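# The half-litre bottle, taken seriously

A thin-walled water bottle is among the cheapest containers in daily use and among the more awkward to describe on paper. It has no fixed stiffness. Its resistance to a squeeze depends on where it is squeezed, whether the cap has been opened and how much water is left inside. The drawing gives a diameter at the shoulder, one at the label and one at the base, and all three hold only until someone picks the bottle up.

Colano, which publishes buying notes for canteens and event caterers, keeps a register of still-water bottles. At the last revision it ran to 1,249 entries. Of those, 863 have horizontal or near-horizontal ribs above or below the label. The rest rely on vertical flutes, panels or a heavier wall.

Ribs do two jobs. They stiffen the wall against a sideways load, and they allow a little movement along the bottle's length when it is stacked. They also give fingers something to bear on. The label, by contrast, is usually the smoothest part of the bottle and sits over the part most people reach for first. 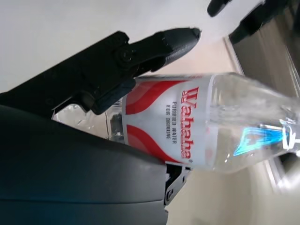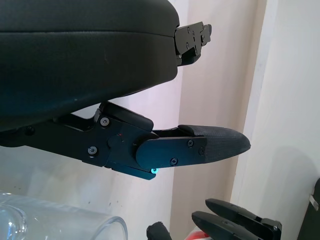
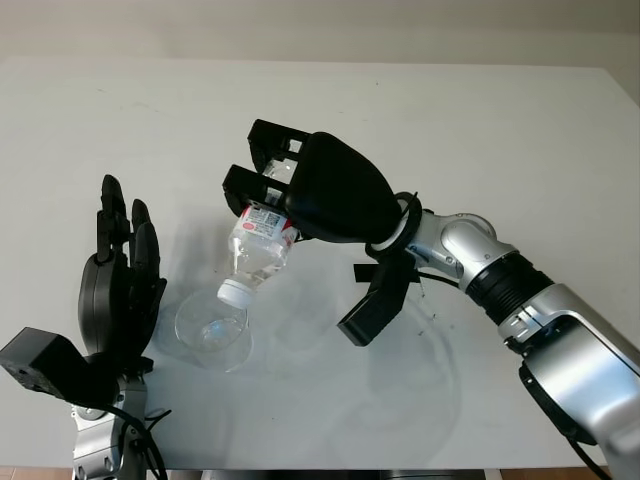
*Colano Quarterly — Materials desk — 2018-10-29*

The bottle in the first picture is a Wahaha, marked "PURIFIED WATER FOR DRINKING" in small capitals beside the brand name. Two red waves run along the label, one either side of the white strip that carries the lettering. The contact is at the upper edge of the label, close to where print gives way to bare plastic. On many bottles that edge is a useful place to hold: the film ends there, and a fingertip can bridge two surfaces with different friction.

In the third picture a bottle is held near the base and tilted neck down. It is partly filled. A base hold has a mechanical argument in its favour, as the moulded foot is normally the stiffest region after the neck finish. The drawback is leverage. With the bottle inverted or nearly so, the water collects towards the neck, and the centre of mass moves away from the hand. A full bottle has little free space and behaves almost as a solid. A half-full one does not, and the moving water has to be allowed for at every change of angle.

Wall thickness matters less than is generally supposed. Grekari and Bennani both supply blanks to small bottlers, and samples from the two were compared on a plain bench press at 80 newtons, applied at mid-label with the cap closed. The Grekari wall was the thinner by a clear margin, yet its dent was the shallower of the two. Its ribs were deeper and more closely spaced. With the caps removed the difference narrowed, and both bottles stayed creased when the load came off.

The practical points for anyone specifying bottles for a service counter are few. Ask for rib depth as well as bottle weight. Ask whether the label is wrapped or sleeved — a full sleeve covers the ribs and changes the grip. Check a part-empty sample by hand, cap on and cap off.

Orum, a tray insert with 19 round pockets, is sold for carrying bottles upright between store and counter. The pockets grip at the base and leave the label clear. It suits straight-sided bottles. Waisted shapes rattle in it, and the taller ones need the deeper version, due in November.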